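Urnham House, Residential Services
Room Inspection Checklist: Storage and Linen Rooms
Form revision: February

Scope

This checklist applies to every room on the ground and upper floors used to hold linens, cleaning cloths, boxed supplies or donated goods. It is completed by the inspector on site and returned to the Facilities Office. Items are marked Satisfactory (S), Needs Attention (NA) or Not Applicable (N/A). Any item marked NA must carry a comment. A comment may also be entered against an S item where the inspector considers it useful to the next visit.

Location: Room 17, Judivitz Wing
Inspector: Elif Naz Kocabaş
Reviewed by: Dwight McIntyre, Facilities Office

Section A. Access and exits

A1. Door opens fully without striking stored goods. S
A2. Door closer holds and releases as intended. NA
Comment: The closer releases too quickly and the door meets the jamb hard. Adjust the closing speed. If the speed cannot be brought down, replace the unit.
A3. Clear walking path from the door to the far wall. S
Comment: Path measured at the narrowest point and found to meet the house standard. The margin is small. Boxes should not be set down on the window side, even for a short time.
A4. Room number and contents sign posted outside. NA
Comment: Sign still shows the former use of the room (Pisharody records). Replace.

Section B. Floor

B1. Floor free of standing water, oil or powder. S
B2. Floor covering flat, with no lifted seams or raised edges. S
B3. Cloths, sheets and wrapping kept off the floor. NA
Comment: Loose fabric is a slip hazard on a smooth floor, and a person carrying a box cannot see it. See the site note after Section E.
B4. Cords and straps coiled and hung. N/A

Section C. Walls, frames and lighting

C1. Wall surfaces free of stains, cracks and peeling paint. S
Comment: Touch-up paint is held in the Zulau store, second cabinet.
C2. Edges and door frames free of splinters and sharp damage. S
C3. Lighting adequate at floor level. Minimum reading 300 lux for this room under the house standard. S
Comment: Reading taken at the center of the room with the door closed. A second reading near the door was 500 lux.
C4. Switch plate secure and undamaged. S

Section D. Boxes and stacked goods

D1. Boxes upright, dry and closed. NA
Comment: Two boxes on the shelf had open flaps. These were closed during the visit and no further action is needed.
D2. No box stored in front of an exit, panel or extinguisher. S
D3. Tall boxes stored singly and never used as a step or a seat. S
Comment: Staff on the evening shift were reminded of this rule by the inspector.
D4. Each box labeled on the side facing the room. NA
Comment: Labels are in use but not in a consistent place. The Facilities Office is asked to issue a single instruction to all wings.
D5. Boxes over the one-person lifting limit marked as such. S

Section E. Linens and cloths

E1. Clean items folded and shelved. NA
Comment: Shelved items were in good order. The marking applies to loose items only.
E2. Soiled items bagged and removed by the end of the shift. S
E3. Cleaning cloths kept apart from bed linens. S
E4. Stock count sheet signed for the current month. NA
Comment: The sheet was present but unsigned. The wing supervisor will sign and send a copy.

Site note to B3 and D3

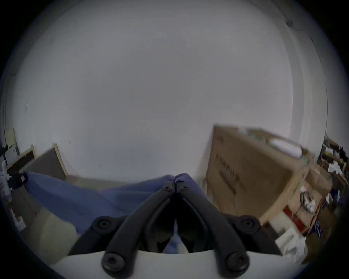
Judivitz Wing, Urnham, 2026-04-23

The blue cloth is to be picked up, shaken out, folded and returned to its shelf. It may not be left spread out and rumpled as found. The tall cardboard box standing to the right is acceptable under D3 provided it remains upright and the items lying on top of it are taken down. The light gray wall behind needs no work.

Corrective actions

1. Adjust or replace the door closer (A2). Responsible: Facilities Office.
2. Replace the contents sign (A4). Responsible: Facilities Office.
3. Fold and shelve all loose cloths (B3, E1). Responsible: wing supervisor. To be done at once and checked at each shift change.
4. Issue a labeling instruction to all wings (D4). Responsible: Facilities Office.
5. Sign the stock count sheet and send a copy (E4). Responsible: wing supervisor.

Actions without a stated time are due within 5 working days of receipt of this form.

Reviewer's comments (D. McIntyre)

Marks accepted as entered. On A2, please attach the work order number to this form before filing. On D4, a draft instruction exists from the Zulau inspection and will be circulated in place of a new one.

Overall result: Room may remain in use, subject to the corrective actions listed. A repeat visit will cover Sections B and E only.

Retain the completed form in the wing binder until the next full inspection.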